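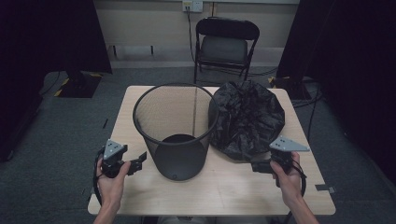
Moving a Billing System Off Stored Procedures, One Table at a Time

By Catinca Pop

The billing code at Ovico lived in the database for most of its life. Rates, discounts, proration and late fees were all written as stored procedures, and the web application did little more than call them and print the result. The arrangement was fast and it was easy to back up. It was also hard to test, and by last spring a change to one discount rule needed a full copy of the production database before a developer could run it.

Liviu Pîrvu, who leads the back-end group, set the terms of the migration in March. The logic would move into an application service called Janiveck. The tables would stay where they were until the logic was out. No customer would see a different total on an invoice, even where the old total was wrong.

That last rule shaped most of the work. The old procedures rounded at every step, and the first version of Janiveck rounded once at the end. Both methods can be defended. On long invoices they differ by a cent or more, and a one-cent difference in a ledger has to be explained to somebody. The team copied the old rounding, put it behind a single function, and left a comment with the date of the decision.

Testing was done by shadow runs. Each night the old procedures produced the invoices as usual. Janiveck then read the same input rows and wrote its totals to a side table. A comparison job listed every mismatch by customer and by rule. The first full run finished in 11 hours, which was too long to fit between the close of business and the morning export.

Most of that time went to small queries. Janiveck loaded each invoice, then its lines, then the rate for each line, one call after another. Pîrvu's group replaced this with batch reads and kept the rate table in memory for the length of the run. The job dropped to 2 hours. No calculation code was touched.

The mismatches took longer. Some came from null handling: the database treated a missing discount as unknown, and the service treated it as zero. Others came from time zones. A plan change made late in the evening at the Lurbridge office was stored under the next day's date, and the old code had a correction for this buried in a trigger that did not appear in any of the design notes.

"We had read every procedure," Pîrvu says. "We had not read the triggers. I would start there next time."

Cutover was done by account group. The Barbu accounts went first, as they used only three of the pricing rules. A flag on each group chose which system wrote the real invoice, and the other system kept running in shadow. Rolling back meant changing the flag and rerunning the night's job, provided it was done within 48 hours. After that the export files had left the building.

One group was rolled back, on a Friday, over a missing index. It was moved again the following week.

The stored procedures are still in the database with their execute rights removed. Dropping them is on the list, along with splitting the rate table and moving the export job to the new scheduler.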